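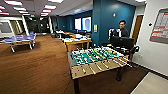
3. Setting and layout

3.1 The Sundcombe room

The Sundcombe room is the second of our 2 sites and the one most of this section deals with. One large open floor, brown carpet, play at the front and desks at the back. No wall or partition between the two. Staff call the whole thing "the games room" even though a fair share of it is desks, and we've kept their name for it.

Fig. 3. The Sundcombe games room from the foosball end. Blue ping pong table at left, wooden table in the middle distance, desks beyond.

The foosball table has a light wood-grain cabinet and the usual green field with two sides of players, one dark and one light. The ping pong table sits well clear of it, nearer the left wall, beside the glass-walled room. Walls at the back and middle are a deep teal-blue. Staff were asked about the colour in the survey and had almost nothing to say, except that it was better than the old grey.

Beyond the foosball table is a wooden table (Fig. 3, middle distance) which is nominally for board games and card games. In practice it collects things. Boxes, papers, bits of whatever was last being worked on. We come back to this table in 3.3 as it turned out to matter more than either of the game tables.

3.2 Who used what, and when

We logged use over 14 weeks, finishing in July. A session was counted when two or more people played for longer than a few minutes; one person rolling the ball back and forth while on the phone was not a session, although there was plenty of that. Poketti, the booking app the building already had, was tried for the first fortnight and dropped. People don't book a foosball table. They walk past and see if it's free.

Foosball was the steady one. Short games, mostly just after lunch and again at 4 pm, often with two or three people standing about waiting or giving advice. Ping pong ran longer and drew a smaller, more regular group who kept there own bats in their desks. Several respondents said they would like to play ping pong but felt they weren't good enough to be watched. No one said this of foosball. Several said they were terrible at it and seemed quite happy about that.

Of the 68 staff who returned the survey, 17 had never used either game table. Main reasons given: too busy, not interested, and (this came up more than expected) not wanting to be seen playing by people at the desks. The desks run back from the play area under the same ceiling lights, so anyone at the tables is in plain view of anyone working. At Bagheri, the first site, the tables were down a hallway and we heard no such complaint, but they also got far less use. Out of sight, forgotten. A trade-off and we don't think there's a clean answer to it.

3.3 The middle table

Not in the original plan for the study. We had it down as furniture. By week five it was clear that the wooden table was doing a job, sitting as it does between the games and the desks. People leaned on it to watch. They put mugs down on it. They went over to look for something in the pile and stayed for a chat, and a good number of the waiting players did their waiting there.

The clutter was a sore point. Office management wanted it cleared and twice sent round a note asking for this. When it was cleared, both times, fewer people stopped there over the next few days, then the boxes came back and so did the people. Small numbers, and we would not want to lean on it too hard. Still, one respondent wrote that a bare table "looks like it's been set up for a meeting", and we suspect that is close to the mark. A messy table can be joined without asking.

3.4 Noise

Foosball louder than ping pong, by nearly all accounts. The trouble is the knock of the ball in the goal and the rods being slammed, less so the talking. Carpet helps with ping pong balls rolling off but does little for the cabinet itself. Felt pads from Liltora were fitted inside the goals in week nine. Complaints dropped off after that, although the school holidays started at nearly the same time and the back desks were half empty, so the effect of the pads can't be seperated out from the data we have.

Players' views on the pads were mixed. A few said a goal no longer sounded like a goal. One pad was gone by week eleven and was not replaced.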